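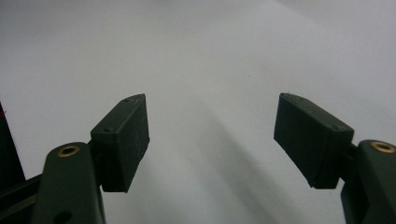 *Fig. 1. A plain pale surface, brighter toward the top, cooler gray lower down and to the right.*

# Unit 3: Looking at Plain Surfaces

Interior Finishes, Prekstead evening course. Notes by Nazmiye Canpolat. Bring these to the workshop, plus a soft pencil (4B if you have one).

I love this unit! Most people come in wanting to talk about color and pattern, and we spend two whole hours on pale gray-white. By the second hour the room is usually arguing about it.

## What to look for in Fig. 1

Start with the middle of the surface and give it a full minute. It reads as smooth and matte, with an even tone, and then the shift creeps up on you: lighter up top, a little cooler and darker as you come down and over to the right. We can't tell from a photo what the material is, so please don't write "painted" or "laminate" in your notebooks. Write what you can defend.

Then look at the dark green and black parts near the bottom and go straight back to the surface between them. Did it get lighter? For most of us it does. A dark neighbor pushes a pale tone up, and this is why a wall sample held against a black folder will fool you every single time.

## Words we'll use

- **Tone:** how light or dark, leaving color out of it
- **Cast:** a slight lean toward warm or cool
- **Sheen:** how much a surface throws light back. Matte is the low end, then eggshell, satin, gloss
- **Falloff:** the gradual change in brightness across a surface as the light weakens

Falloff and cast get mixed up a lot, including by me. If the tone drops and the color stays put, call it falloff. If it also goes bluer or yellower, note both.

## Workshop exercise

You'll work at the long tables in the Demirtaş room, in pairs. There are 14 sample boards, all from the Dokudier sheet set, and every one of them is some kind of off-white (yes, really).

1. Pick a board and lay it flat. Draw its outline in your notebook.
2. Find the lightest spot and the darkest spot. Mark them.
3. Shade in what's between, with the side of the pencil.
4. Turn the board a half turn and do it again. Did the dark spot move with the board, or did it stay where it was in the room?

Step 4 is my favorite part of the whole course. If it stayed put, you were drawing the light. If it traveled, you've found a stain, a worn patch or an uneven finish, and we all want to come and see it.

Allow around 40 minutes. Oğuzhan Polat will be going between tables with the gray scale cards, so grab him if you get stuck on a tone.

## For next time

Read the Priredlow booklet up to page 37. Then choose one pale surface at home, a countertop, a door, the side of the fridge, and draw it once in the morning and once after dark with the lamps on. Small drawings are fine, and messy ones too!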